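Plindora Pen and Cable Pouch
Use and Care Guide
Section 4: Preparing, Filling and Storing the Pouch

4.1 Before you start

The Plindora pouch is a soft case with a single zipper along one long side. It is meant for pens, pencils, short rulers and thin cables. Read this section once through before filling the pouch for the first time. Keep the guide with the spare zipper cord.

Work on a flat, hard surface. A wooden tabletop or desk is suitable. Clear enough room to lay the pouch out at full length with the contents next to it.

CAUTION: Thin plastic bags are a suffocation hazard. Keep bags and wrapping away from babies and small children.

1. Set aside any plastic bags and put them in one place before handling the pouch. Flatten each bag by hand to press out the air.
2. Check under the bags for cables and other small parts.
3. Fold bags that will be used again. Recycle the rest where film plastic is accepted.

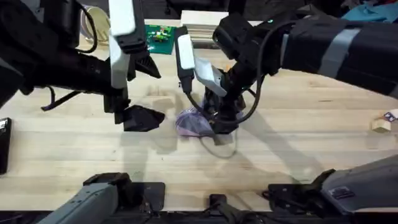

Fig. 4-1. Purple plastic bag on the work surface, with a thin cable running out from under it.

Note: Cables stored in the pouch should be coiled without sharp bends. Do not wind a cable tightly around a pen. Secure each coil with a soft tie.

4.2 Laying out and checking the pouch

1. Lay the pouch flat with the gray panel facing up. The sewn label is on this side.
2. Smooth the panel from the middle toward both ends. Light dents from packing are normal and relax with use.
3. Look along the zipper from end to end. The tape should lie flat on both sides of the teeth. Slight puckering at the seam does not affect the zipper.
4. Take hold of the cord pull and move the slider along its full travel, then back. Pull in line with the teeth.

If the slider stops partway, do not force it. Move it back a short distance, free any fabric or thread from the teeth and try again. A pencil lead rubbed along the teeth will ease a stiff zipper. Wipe off the excess before the pouch is filled.
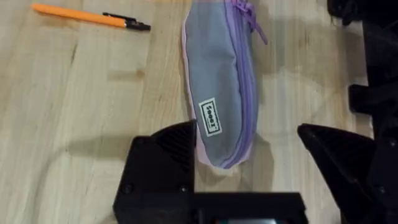 Pens should be capped or retracted before they go in. Ink that reaches the fabric is difficult to remove, and the pink edging marks more easily than the gray panel. Test a new pen on scrap paper and leave it on the table for a few minutes before packing it.

4.3 Filling and closing

1. Open the zipper fully.
2. Hold one end of the pouch and let the other end rest on the table.
3. Insert long items first, parallel to the zipper. Place them against the back panel.
4. Add short items such as erasers and sharpeners. Keep them away from the tapered end, where they are hard to reach.
5. Place coiled cables last, on top.
6. Press the two sides together with one hand and close the zipper with the other.

CAUTION: Do not carry scissors or open blades in the pouch. The fabric is not cut resistant.

Note: If the sides have to be pulled together to close the zipper, the pouch is too full. Remove items until it closes without strain. Repeated overfilling will separate the teeth.
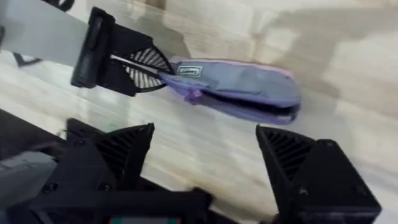

CARE AND CLEANING

4.4 Routine cleaning

1. Empty the pouch and shake out pencil dust and shavings.
2. Brush the zipper teeth with a dry toothbrush.
3. Wipe the fabric with a damp cloth and mild soap. Do not scrub the label.
4. Wipe again with clean water.
5. Leave the pouch open to air dry, out of direct sun.

Do not machine wash, tumble dry, bleach or iron. The lavender trim may fade if it is left to soak.

4.5 Storage

Store the pouch empty and flat, label side up, with the zipper closed. Do not fold it across the zipper. Lay the cord clear of the teeth so that it is not caught the next time the slider is moved. Nothing heavy should be placed on top.
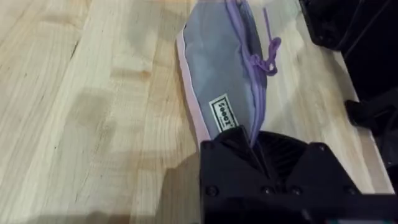

Fig. 4-4. Pouch lying flat, label side up, with the cord pull loose at the zipper.

4.6 Replacement cord

The replacement cord is part no. 456. Thread it through the slider, form a loop and knot it by hand. Trim the tail if it reaches the teeth. For zipper problems not covered in 4.2, see Section 7.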